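Why Does a Paper Bag Stand Up by Itself?
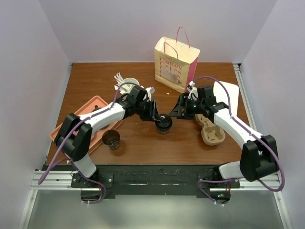
Lingyun Fu wanted to know why a cake bag needs a flat bottom at all, when a plain envelope made of paper holds things too. The answer has to do with how weight spreads out.

An envelope is two layers of paper joined at the edges. Put a box of cupcakes in it and all the weight presses on one thin fold. A gift bag has a base, a front, a back and two side panels. The side panels are called gussets. When the bag is stored flat, each gusset folds inward along a crease. When the bag is opened, the gussets push out and the base drops into a rectangle.

A rectangle is useful for cakes. A cake box also has a flat base, so it can rest level inside the bag. If the base is too narrow, the box tips and the frosting touches the lid.

Paper on its own bends easily. A fold makes it stiffer, because the paper on each side of the crease holds the other side up. You can test this. Stand a flat sheet of paper on its edge and it falls over. Fold it down the middle, open it halfway, and it stands. A bag has four upright folds, one at each corner.

Handles

Rope handles pass through holes near the top of the bag. Many bags have a strip of card glued inside the rim at this point – without it, the rope can tear through the paper. Two handles share the load between the front and the back.

How to pack a cake bag

Open the bag fully and press the base flat with your hand. Place the heaviest item in first, in the center. Cups and small jars go beside it, upright. Light things such as ribbon and tissue paper go on top. Lift the bag by both handles and hold it for a moment. If it leans, move the heavy item toward the higher side and try again.

Words to know

Gusset: a folded side panel that lets a bag open wider.
Crease: the line left by a fold.
Load: the weight that something has to carry.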